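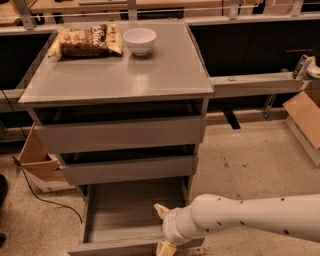 Call for participants: household robot practice guideline, second round

Nilter is looking for up to 48 people to help test a draft guideline on how robots should behave around ordinary furniture. The draft covers drawers, cupboard doors and anything else that opens into a space where somebody might walk. Carola Görtz and Ming-te Fung are running the round.

You don't need a technical background. We want people who use kitchens, offices or workshops every day and have opinions about what gets left open. We also have places for eight people who have operated a robot arm before.

What you'll do

You will come in for one session, watch an arm work at a drawer unit, and mark each run against the draft rules. The ones we most want checked are:

- A drawer left open at the end of a task is recorded as a fault.
- The arm pushes on the front panel only, and stops if the drawer resists.
- Items on top of the unit stay where they were put.
- Cables and boxes on the floor are noted on the sheet before the first run.
- Only the operator may step inside the working area, and only with the arm stopped.
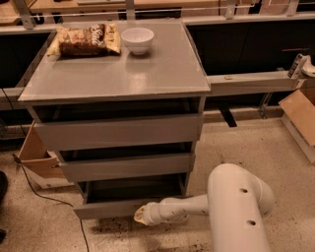
Afterwards there is a short talk with Delali Quartey about any rule you found unclear or hard to score. Wording changes from the first round are marked in grey in the draft.

Who can apply

You must be 18 or over and able to read the draft in English. Closed shoes are required. If you can't stand for long, tell us and we'll set up a chair at the scoring table. Staff of Nilter and Lestix can't take part.

Payment is $176 per session, by bank transfer. Travel isn't covered.

To apply, send your name, your usual line of work and the days you're free to Lai-ching Lu, Participant Desk, Nilter. Applications opened 2/19/24 and stay open until the places are filled.

Shares: 8 | Comments: 0

Recent notices
Technician, part-time (Ilanum site)
Scoring sheets from round one
Labelling of stop buttons: draft for comment

Contact | © Nilter | Back to top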